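Subject: Re: [handheld-demos] Gripper wander on replay, and do we keep the empties?

Hi all, quick one before I lose the bench again, sorry for the bullet-ish reply.

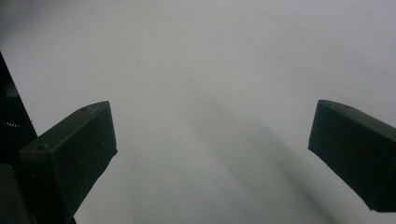
Went back over the whole Brurkach set last night. 1722 demos, of which 52 never close on anything at all. Hand goes in, hovers, backs out, stop button. I'd been lumping those with the failed grasps and I think that was my mistake, they want their own label.

Quoting the bits I'm answering, rest snipped.

> We replayed a batch from the handheld tool on the arm at Kutstead
> and the approach is fine up to the last bit, then it wanders. Opens,
> half closes, opens again. Looks like it can't make up its mind. Did
> not see this with the remote control demos from the spring, same
> objects, same table. Is it the people or the tool?

Bit of both. Remote control people are slow and they commit. You sit with the leader arm, you line up, you squeeze once. With the tool in your hand you fidget. I do it, everyone at our end does it. Trigger finger goes tap tap tap while you're thinking about where to go next, and every tap is in the recording as a width change. The model has no way of knowing you were thinking.

What worked at our end:

– finger off the trigger until you're over the object. Dull but it helped more than anything I did in code
– threw out width changes that open again within 20 frames. Crude. Loses the odd real regrasp, I can live with that
– start every demo fully open. Ours started at whatever width the last person left it, which was all over the shop

The remote ones from March have their own trouble mind you. Long pauses where the operator is checking the second screen, and the policy learns to pause as well. We cut those by hand and it took ages. Wouldn't do it again, I'd resample by distance travelled and be done with it.

> Second thing, about the empties. Brident's loader drops anything
> where the gripper doesn't close. Chae's keeps them. We have been
> using both on the same data without realising, so our numbers don't
> match. Which one is right?

Neither really. If the demo is a deliberate "come in, nothing there, go back out" then keep it, that is a thing you want the arm to be able to do. If it's someone forgetting to press stop and waving the tool about over a bare bit of surface then bin it, it teaches nothing except to hover. Loader can't tell which. We added one field to the notes, "empty on purpose y/n", filled in straight after the take while you still remember. Doing it afterwards from the video is misery, on a plain pale background you've got next to nothing to judge by.

That's a tracking point as well. Plain surfaces are rotten for the pose estimate when the tool is in close. Wrist view is mostly fingers and blank, no corners to hang on to, and the shadow of the gripper moves with the hand so if it locks onto the shadow edge you get a lovely smooth track that is completly wrong. Check a few of yours at the lowest point of the approach. If the height drifts there and comes back when you lift off, it's that and not the operator. Could well be part of your wander at Kutstead, now I think of it.

Cheap fix: patterned mat, or tape a few scraps of printed paper round the edge of the work area. We took ours away for half the demos so the policy doesn't come to rely on them, tracking held up well enough from stuff further off in the background.

> Also how long are you giving new people before you keep their data?

2 sessions. First one goes straight in the bin, we tell them so up front and they relax. Second one we look at together and usually keep most of it. Left handers take a bit longer on our tool because the trigger guard is the wrong way round for them, haven't sorted that yet. If anyone has a printed guard that swaps sides please send me the file.

Can somebody with the Chae loader check whether it reads the notes field or just ignores it? I think it ignores it but I only skimmed the code. And if the Brident people are reading, a flag to switch the drop off would be plenty, no need to change the default.

Filter script is short and ugly, will put it in the shared folder when I've taken my paths out of it. Probably tonight, might be tommorow. It only wants the width column and the timestamps so should run on anyone's export.

Oh and on the wander, if you send me a couple of the bad replays plus the demos they came from I'll run the filter on them here and see what's left.

Got to go, bench is wanted at 4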